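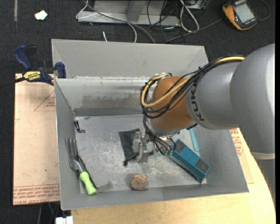
05/03/2023

Long day, and I promised myself I'd write at least a page before bed, so here goes. The merger is official. As of this morning we are no longer Okden, and the Pellier people are no longer Pellier, and all of us are Holano, a word that sounds to me like a brand of sunscreen. I've said it out loud maybe 34 times today trying to get used to it and I keep putting the stress in the wrong spot. Lauri Saarela says it's on the second syllable. Rocío says wherever you like, it's made up!

The call went on forever. There were 202 people on it and at least one of them was eating chips. They showed us the new logo (a circle, sort of leaning) and then a video with piano music, and then a slide of everything that's going away: the old newsletter, the Okden shopper panel name, the Pellier tracker, the green folders. I got a bit wobbly over the green folders, which is silly. I hated those folders. They never closed.

What I really wanted to know was what happens to the Fernandes study, and of course that didn't come up. We've got three waves done and the fourth in the field right now, and every single invitation email says Okden at the top. Do we change the name halfway? If you've been answering questions from Okden for a year and suddenly some company called Holano wants to know how often you buy yogurt, you're going to think it's a scam. I would! I typed this into the chat and got a thumbs up from someone in finance and that was it.

So Rocío Cusi and I took it into the little room with the bad chair and worked something out on our own. We keep the old name on the emails until this wave closes, then put one line at the bottom of the thank-you page saying we've changed our name, same team, same points, your balance is safe. People mostly care about the points. Then wave five goes out as Holano, and we watch the response rate like hawks. Lauri has to sign off, but he looked so tired by four o'clock that I think he'd have signed off on a ham sandwich.

Other news — my job title has changed and I found out from my own email signature. I was a senior research manager and now I'm an "insight lead," lowercase, no senior. Same money. I asked whether lead is above or below manager and was told we're moving away from above and below. Hmm. Mom will want to know if it's a promotion and I'm going to say yes.

Oh, and we have 14 days to clear our desks on the third floor because we're moving in with the Pellier lot across the river. That adds a bus. I looked it up, and if I miss the 7:40 I'm sunk. On the plus side their kitchen has a proper toaster, and the woman who showed us around seemed nice and had a very full candy drawer that she opened right away.

Dinner was cereal. I still need to write back to the Fernandes people before they hear about all this somewhere else, and I've started the email twice and deleted it twice. First thing tomorrow, with coffee. Also need to find my gray sweater and call the dentist.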